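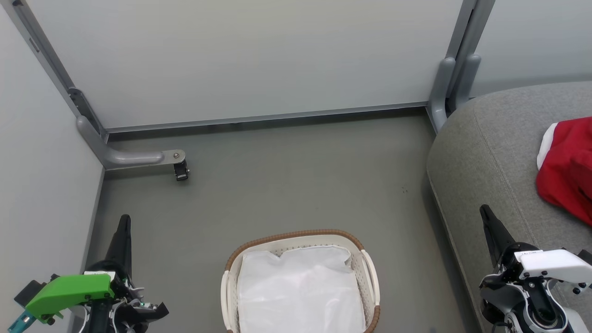
素食午餐推广项目中期进展报告

致资助方各位同事：

春天的那份简报写得匆忙，后来收到你们来信，问了不少细节，我们一直觉得应该好好坐下来，把这几个月的事情从头讲一遍。这份报告因此会长一些，有些地方可能讲得琐碎，还请多包涵。凡是你们信里问到的，我们都尽量放进来了，顺序大致按菜单、供货、试吃、培训、经费、下一步来写。

先说项目目前走到哪里。按照立项时的约定，我们要在Bosudport的老城区和码头一带，帮助一批中小餐馆做出像样的纯素菜单。所谓像样，我们当时在申请书里写得很明白：不能只是把荤菜里的肉拿掉，再端一盘水煮西兰花出来充数，要让吃素的客人和陪他来的朋友都愿意点第二次。到目前为止，签了合作意向的餐馆有21家，其中大半已经把新菜写进了正式菜单，剩下的还在试做，或者在等换季重印菜单。比原计划慢了一点，主要卡在四月那段时间，好几家店赶着做旅游季的准备，厨房实在腾不出手来，我们也不好意思天天去催。

菜单方面，变化最大的是早餐和下午茶。起初我们以为午餐会是重点，项目名字里也写着午餐，可是跑了几个星期下来，发现老城区的小店中午本来就忙，厨师最不愿意在这个时段换新东西。反倒是早上，一锅豆浆、几样杂粮饼、一碟凉拌木耳，改起来容易，客人也不抗拒。码头边有家粥铺，把原来用猪骨熬的底汤另起一锅，换成黄豆芽、干香菇和昆布，慢火熬两个多钟头，味道厚得很，老板自己先喝了两碗。这一锅素粥现在是他们早上卖得最快的，常常九点半就见底。我们在这里多写几句，是想说明项目的名字虽然叫午餐推广，实际的工作已经往一天的其他时段延伸了，希望你们能够同意这样的调整。

正餐的部分也有进展，只是各家情况差得比较多。做川味的两家店上手最快，麻婆豆腐不放肉末，改用切碎的杏鲍菇煸干，再下豆瓣酱和豆豉，几乎不用教。粤式的店难一些，师傅们对蚝油和上汤有很深的感情，我们试了三种素蚝油，前两种太甜，第三种才勉强过关，师傅说可以用，但是脸上的表情还是有保留的。面馆则是卡在鸡蛋上，现成的面条多半含蛋，要做纯素就得另外进货，或者自己和面。有一家干脆开始自己做碱水面了，口感很好，产量还不稳定，周末常常不够卖。

甜品是我们原来没有抱太大希望的一块，结果给了大家不少惊喜。椰奶西米露、芝麻糊、红豆沙这些本来就不含奶蛋，只要在菜单上标清楚，客人就放心了。倒是西式的点心费了很多工夫，用鹰嘴豆水打发的蛋白霜失败了好多次，不是塌掉就是返潮，最后做成的一款柠檬小挞，酸度刚刚好，底子还是偏硬，还要再调。

说到供货，这是春天简报里写得最少、你们问得最多的地方，所以这次写详细些。豆制品和植物奶目前主要由Sawatzky供应，他们在城北有自己的作坊，每天清早送一趟，嫩豆腐、老豆腐、豆干和腐竹都有。质量我们是满意的，老豆腐压得紧实，煎起来不散。问题出在起送量上，小店一次要不了那么多，存放又没有地方。后来的办法是让相邻的几家店合起来下单，由其中一家收货，其他家上午过去取。听起来有点土，运作下来倒是挺顺，街坊之间也多了些来往。天气热起来以后，豆腐放不久，我们又和他们商量把送货时间提前到六点以前，他们答应先试一个月。

菜单标识和线上订餐这一块用的是Resedeck。当初选它，是看中它可以把每道菜的原料逐项列出来，客人点菜之前就能看到有没有奶、蛋、蜂蜜、五辛。实际用下来，年轻一点的店主很喜欢，更新菜单也勤快；年纪大一点的店主还是觉得麻烦，宁可写在黑板上。我们没有勉强，只是请他们在黑板上也用统一的几个记号，让客人走到哪一家都看得懂。五辛这一项是中途加进去的，有几位信佛的老客人提出来，说光写纯素还不够，葱蒜也要标明。这个意见提得很好，我们原先确实疏忽了。

试吃活动在这段时间办了好几场，最大的一场放在码头的旧货棚里，来了大约200位客人，下午四点开始，天黑了还有人不肯走。那天的萝卜糕最受欢迎，外面煎得焦脆，里面放了香菇粒和炸过的花生碎，排队的人一直排到门外。也有不成功的，素狮子头偏干，豆渣放多了，好几位客人很客气地剩了半个在盘子里。我们把意见卡收回来逐张看过，抱怨最集中的是两件事，一是素菜太咸，二是油太多。这两点说得很中肯，厨师怕素菜没有味道，下手往往偏重，后来的培训就专门加了一节讲怎么用菌菇、番茄干和发酵豆制品来提鲜，少放盐也能好吃。

培训课一共排了40个课时，场地和炉具由Clekon提供，他们的教学厨房设备齐全，排风也好，几口锅同时炒辣椒都不呛人。课程原本安排在下午两点到四点，想着这是餐馆休息的空档，可是厨师们从早上站到中午，到了下午实在累，来上课的时候眼睛都是红的。后来改成隔周上一次，每次时间拉长，中间留出一顿员工餐，大家边吃边聊，气氛反而好得多。有些最实用的办法就是在吃饭的时候聊出来的，比如把隔夜的豆浆留着做沙拉酱，比如炸腐皮之前先喷一点水再回潮。这些零碎的心得，我们正在整理成一本薄薄的手册，字会印得大一些，方便贴在厨房墙上看。

经费方面，整体没有超支，各项的细账随附表一并寄上，这里只提几处变动。食材试验的花费比预计高，特别是腰果和松露油这一类，试过之后觉得小店负担不起，已经停用。印刷的花费比预计低，省下来的部分我们想转到手册上，首印2000册，除了合作餐馆，也放一些在菜市场和图书馆，让在家做饭的人也能拿到。这项转用需要你们书面同意，附表最后一页有说明，麻烦有空的时候看一下。

困难也要如实讲。第一是人手，厨房里换人换得快，刚教会一位，过两个月就去了别家，新来的又要从头学。手册也许能帮上一点忙，更管用的恐怕还是每家店里有两个人同时会做。另一个困难是交叉接触，小店往往只有一两口炒锅，炒完肉再炒素菜，洗得再干净，有些客人心里还是过不去。我们鼓励店家单独留一口锅，已经有一部分做到了，做不到的，就请他们在菜单上老实写明共用厨具，让客人自己决定。还有就是价钱，客人普遍觉得素菜应该便宜，可好的菌菇和手工豆制品并不便宜，店主夹在中间很为难。有几家试着推出小份，分量减一些，价钱也跟着下来，一个人来吃也能点两三样，反应不错。

接下来几个月，我们打算把重心放在几件事上。已经上了新菜的店，每个月回访一次，看看哪些菜卖得动，卖不动的就帮着改，或者干脆换掉；还在试做的店，争取在入秋之前把菜单定下来。入秋以后本地的南瓜、芋头和莲藕都上市了，正是做素菜的好时候，我们想借这个机会办一个秋天的素食周，每家店拿出一道当季菜，客人可以一家一家吃过去。初步的想法已经和几位店主谈过，他们比我们还热心，连芋头要蒸要炸都争了半天。

你们上次信里提到想过来看看，我们非常欢迎。如果能安排在早上，最好七点半左右到码头，那时候粥铺的素粥刚出锅，油条也是热的，吃完再沿着老城区慢慢走，中午之前可以看完四五家店。日期定了请提前告诉我们一声，我们好跟店家打招呼。附表和菜单样本另外寄出，哪里写得不清楚，随时来信。

Bosudport素食午餐推广项目组 敬上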